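The first thing the equipment lead at Truveslow wanted to talk about was shelving. We had come to ask how a small firm decides what to spend on robot arms, and she did get there in the end, but she started with the shelving, which had gone over budget in the first year and which she still seems to take a little personally.

"You put the arm on the first line of the spreadsheet and it looks like the whole purchase," she said, pouring tea for both of us from a pot she keeps on the filing cabinet. "Then you need somewhere to put it, and something for it to pick up, and somebody's afternoon to bolt it down, and a spare set of fingers for when the first set cracks. I've got a whole page now that is just called Small Stuff, and I promise you I look at that page more than any other."

Truveslow does sorting and kitting for makers of small parts, and for a couple of years it did all of that by hand. The plan for arms came out of a long winter of conversations with Dosum, a neighboring shop that had already bought two and was willing to be frank about what they had cost to keep running. She is full of affection for the people at Dosum. They let her sit in for whole days with a notebook, and they showed her their repair bills, "the ugly ones too, bless them."

What she brought home was a rule she has kept to ever since: before anybody asks for money for a new cell, the task has to be tried on a tabletop with cheap things. Bowls, trays, blocks, a roll of masking tape. The trial budget is capped at 1000 dollars apart from the arm itself, and she signs for every bit of it.

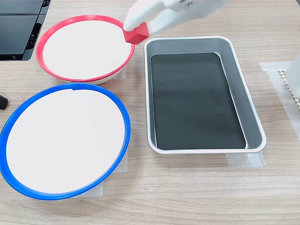
**TRUVESLOW WORKSHOP, 2 Jan 2019**

Pick-and-place with the colored cubes is where every trial starts, she told us, and she is quite happy for it to look like play. A red cube and a bowl with a red rim, a blue rim beside it, a metal tray close by: there is nothing on the table she would mind replacing, and she likes it that way.

"People come in and say, is that it? You've got a robot and you're moving a block?" She laughed at this for a good while. "But I can learn what I need to know about a gripper from a block. Will it reach over a rim without knocking it? How much fuss is it to set up again tomorrow morning? If I find out the reach is too short for us, I'd so much rather find it out over a bowl than over a customer's parts."

The tape is on her Small Stuff page too. She buys it by the case now, having once paid corner-store prices for it all through February.

We asked how she chooses between suppliers, and she got up to fetch a folder. There were three quotes in it for the next arm. The cheapest came from Prantl, and she had been all ready to say yes until she read down to the part about replacement fingers, which had to be ordered in sets and took 40 days to arrive. Dronuvham's was the dearest of the lot but came with a year of parts. The third she has promised not to discuss until she has written back to them, and she kept that promise, though we did try.

"I was brought up to buy the middle one," she said. "My mother bought the middle one of everything, washing machines, coats, you name it. So I have to watch myself. I write down what each one costs me over 3 years, with the waiting counted as money, and then I leave it in the drawer for a week before I look again."

The waiting is hard to put a figure on, and she doesn't pretend otherwise. Her method is to take what an idle day costs when the work has to go back to hand sorting, and to multiply. It came to almost 2 months of one person's wages in the worst case she worked out, and that was the number that got the spare fingers approved without any argument.

Her advice to another small firm starting out is mostly about pace. Borrow a day at someone else's bench if they'll have you. Keep every receipt from the trial, even the silly ones, and ask each supplier what breaks first, and then ask for the price of that part in writing. She also thinks the people who will work beside the arm ought to see the quotes.

"They spotted the thing about the cable length before I did," she said. "I'd read that page four times."

The decision on the next arm is due when the folder comes out of the drawer again. In the meantime she has a meeting about shelving.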